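Diswood to Open Shared Office Floor in Tunarberg

TUNARBERG, October 2020 – Diswood, a property firm that rents small workspaces by the month, will open a shared office floor in the former Grandomari department store. The floor has 27 desks, eight private rooms and a kitchen. It is the company's first site in Tunarberg.

Work on the building began in August. The old sales floor was divided with glass partitions, and the original staircase was kept and repaired. Local contractor Mnguni handled the electrical and lighting work.

"We had a waiting list before the walls were up," said Doina Todorova, managing director of Diswood. "A lot of people here have been working from a bedroom or a kitchen table and would like somewhere to go two or three days a week."

Desks can be booked by the day or by the month. Private rooms are rented on a three-month lease and seat up to four people. Members can enter the building at any hour with a key card. Heating, internet service and cleaning are included in the rent.
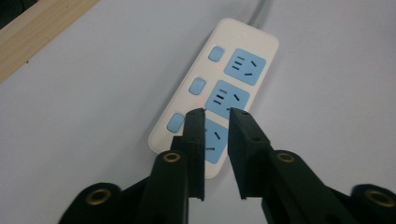

Members are asked to bring their own laptops and chargers. Monitors can be rented at the front desk, and lockers are available at no extra charge to anyone on a monthly plan.

Site manager Gerrit Potgieter will lead tours by appointment during the opening month. People who sign up during that time will receive 20 percent off their first month's rent.

For tours and press questions, contact Fatima Zulu at the Diswood office in Tunarberg.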